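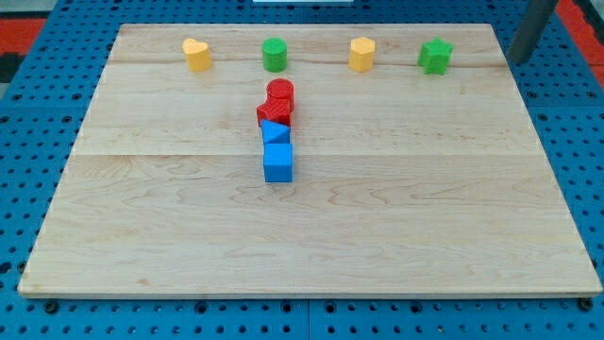
Garage Arm Build, Session 4: The Work Surface and the First Sort
Notes by Kristine Catacutan
Handout for the Pascual shared workshop, Bay 2

Last session ended with the arm bolted down, powered up and obeying roughly the orders it was given. Vilgot Hägglund has asked me to remind everyone that the emergency stop is a control and may not be used as a coat hook.

1. Why a board at all

The pegboard table is wonderful for bolting things to and terrible for putting small things on. Blocks tip at the holes, and anything round goes looking for one. So we lay a wooden board on top and work on that. Level it before you do anything else. A board that rocks will give you a different table height every time somebody leans on it, and you will spend the evening blaming the software.

Joined planks have seams. Run a fingernail across yours. If the nail catches, a sliding block will catch too, and it will do so halfway through the only run you invited people to watch.

2. Blocks

Print your own. The files are in the Fledard folder, under "shapes_final", and not under "shapes_final_2", which is older. Don't ask.

Cylinders and cubes are friendly. Stars and hearts are in the set to teach humility: the jaws want two flat, parallel faces and a heart has other plans. Turn a star until the grip is repeatable, write down the wrist angle, and use that angle every time. The triangular prism is fine by its ends and hopeless by its slopes.

Leave the print ridges alone. Vilgot sanded his set in July and it looked lovely on the floor.

3. Starting layout

Four blocks go in a row along the far side, green and yellow, with room between them for open jaws. Four more go in a column nearer the middle, red behind blue, packed close. The row is your warm-up. The column is the assignment, and you will notice that there is nowhere to put a finger between neighbors. Take it from an end.

Keep the near half of the board clear. That is where sorted blocks go, and also where dropped ones tend to end up.

4. Settings for tonight

Travel height: 151 mm
Approach height: 59 mm
Pause after closing the jaws: 2000 ms

The pause feels endless. Leave it in until you have cleared the column twice without a nudge.

5. Before session 5

Sort by color, then by shape, and bring the log from both. Read the Bisero notes on wrist limits as far as the diagram. After the diagram they get optimistic.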